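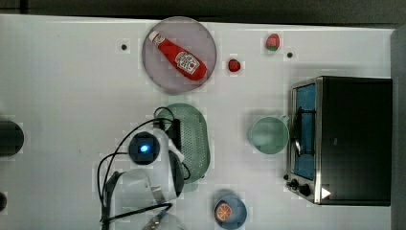
Abb. 3: Arbeitsfläche in der Draufsicht mit Teller, Ketchupflasche, zwei roten Früchten, Becher, Sieb und Tischbackofen.

3.2 Belegung der Arbeitsfläche und Ablageverhalten

Die Auswertung der Arbeitsflächen erfolgte im Rahmen des Teilprojekts Pallen, das die Nutzung kleiner Küchen unter beengten Verhältnissen untersucht. Grundlage bildet ein Bestand von 2.506 Aufnahmen aus 19 Küchenplätzen der Standorte Druton und Marnero. Für die vertiefte Analyse wurden 160 Aufnahmen ausgewählt, auf denen mindestens ein ortsfestes oder schwer zu bewegendes Gerät und mehrere lose Gegenstände gemeinsam auf einer Fläche stehen. 

Die Codierung unterscheidet zwischen Geräten, Gefäßen, Vorratsbehältern und Lebensmitteln. Als Gerät gilt jedes Objekt, das im täglichen Gebrauch seinen Platz behält und damit die verbleibende Fläche gliedert. In Abbildung 3 übernimmt der Tischbackofen an der rechten Seite diese Funktion. Seine Glastür weist nach links zur übrigen Tischfläche, sodass der Bereich unmittelbar davor im Codierschema als Bedienzone geführt wird. Becher und Sieb liegen beide auf dieser Seite des Ofens; der Becher steht dicht an der Gerätefront. Nach dem Schema ist dieser Fall als „verstellte Bedienzone“ zu erfassen, unabhängig davon, ob das Gerät zum Zeitpunkt der Aufnahme in Betrieb war.

Eine zweite Kategorie betrifft die Zweckentfremdung von Geschirr als Ablage. Der Teller trägt in Abbildung 3 keine Speise; auf ihm liegt quer die rote Quetschflasche mit weißem Verschluss. Derartige Fälle wurden zunächst als Fehlplatzierung codiert. Nach der ersten Abstimmung der Codierenden im November wurde hierfür die eigene Klasse „Behälter auf Geschirr“ eingeführt, da die ursprüngliche Bezeichnung eine Bewertung enthielt, die sich aus einer Einzelaufnahme nicht ableiten lässt. Die Lage der Flasche erlaubt keinen Schluss darauf, ob sie abgelegt, umgestoßen oder zum Abräumen bereitgelegt wurde.

Lose Lebensmittel bilden die dritte Kategorie. Die beiden roten Früchte befinden sich rechts neben dem Teller und damit außerhalb jedes Gefäßes, obwohl Teller und Sieb auf derselben Fläche vorhanden sind. Für die Zuordnung wird der Abstand zum nächstgelegenen Gefäß herangezogen. Liegt er unter 200 mm, gilt das Lebensmittel als gefäßnah, andernfalls als frei abgelegt. Maßgeblich ist die kürzeste Strecke zwischen den Außenkanten. Ob sich das Gefäß für das betreffende Lebensmittel eignet, bleibt auf dieser Stufe unberücksichtigt und wird erst in Abschnitt 3.4 behandelt.

Die Klassen werden je Aufnahme in den Erfassungsbogen Azar übertragen. Mehrfachnennungen sind zulässig. Helligkeitsunterschiede und schwache Schatten auf der Tischfläche, wie sie auch in Abbildung 3 auftreten, werden nicht als Verschmutzung gewertet. Öffnungen in der Tischplatte sind gesondert zu vermerken, weil sie die nutzbare Stellfläche für kleine Gegenstände beeinflussen können.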